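Sirley opens packing and display room in Cekstead

Small shops and market traders in Cekstead can now get help with packing baskets and setting out counter displays. Sirley has opened a room for the work in its Leka building, with places for 13 traders at a time.

The service is called Seltudura. Traders bring in mixed goods, from boxed items to fresh fruit, and try them in different baskets and stands before they buy any for the shop.
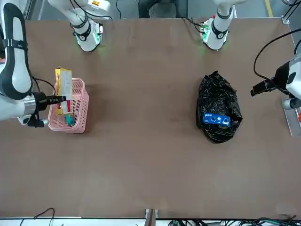
A yellow box and a pink basket at the Leka building, Cekstead.

"Most of our customers sell a bit of everything," said Dorota Rutkowska, who manages the room. "A tall box needs a different basket from a bag of apples. They want to see that for themselves before they spend money."

Sessions last four hours and cost £42 per shop. The price covers the loan of baskets and clear stands for nine days.
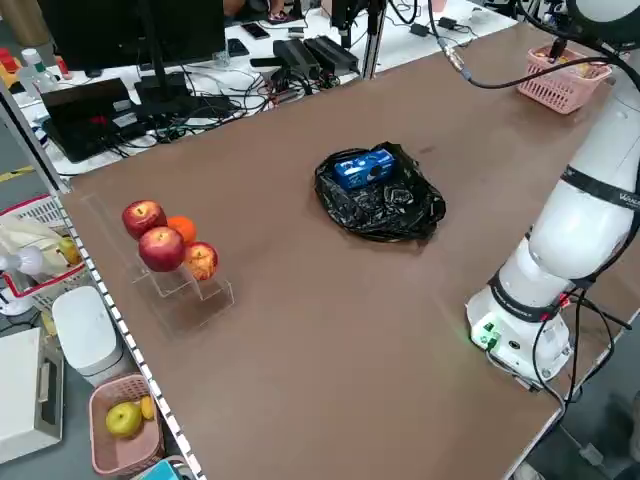

Fruit sellers have asked mostly about stepped stands, which let apples and oranges be seen from the front of a counter without taking up much width. Aleksandra Śliwiński, who runs the fruit sessions, said traders should bring their own stock, including odd sizes.

Morning sessions start at 9 am. Further dates will be added in November. Places can be booked at the Leka building reception.

Contact: Sirley press desk, Leka building, Cekstead
© Sirley. All rights reserved.
4 shares | 0 comments
Back to top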